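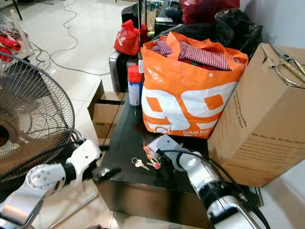

Unit 6: Clearing a Catch-All Surface

A catch-all surface is any table or cabinet top near a door where things get set down and stay. The method in this unit is the Fullden sort, and it starts with the smallest items. On a glossy black top like this one, the keys come first, well before the orange-and-white shopping bag stuffed with fabric or the cardboard box with the scissors on it. Put small items in a dish or on a hook – one place only.

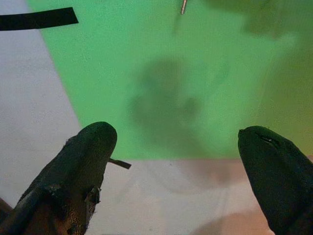 Next come the bags. Empty each one fully before deciding where anything goes. Fabric is folded and stacked by use. Spray cans stand upright, away from heat. Boxes go last. Flatten them if they are empty.

Wipe the surface when it is clear, and let it dry. 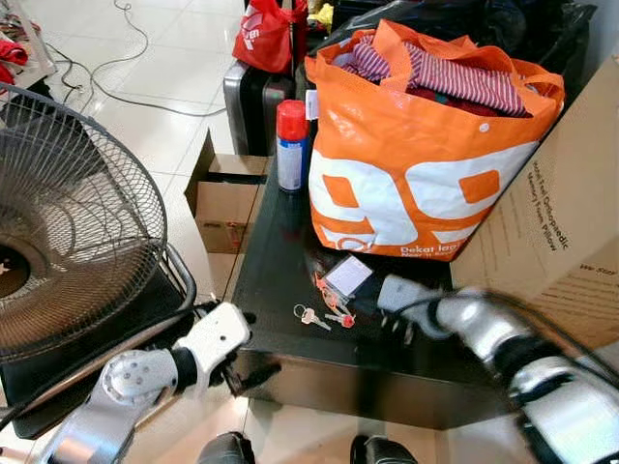

Large bags may go back on the table for up to one day if they are leaving the house – tag them with a destination.

Reading: Bainbridge packet, page 16.
Assignment: a 200-word plan for one surface at home, due the first class in July.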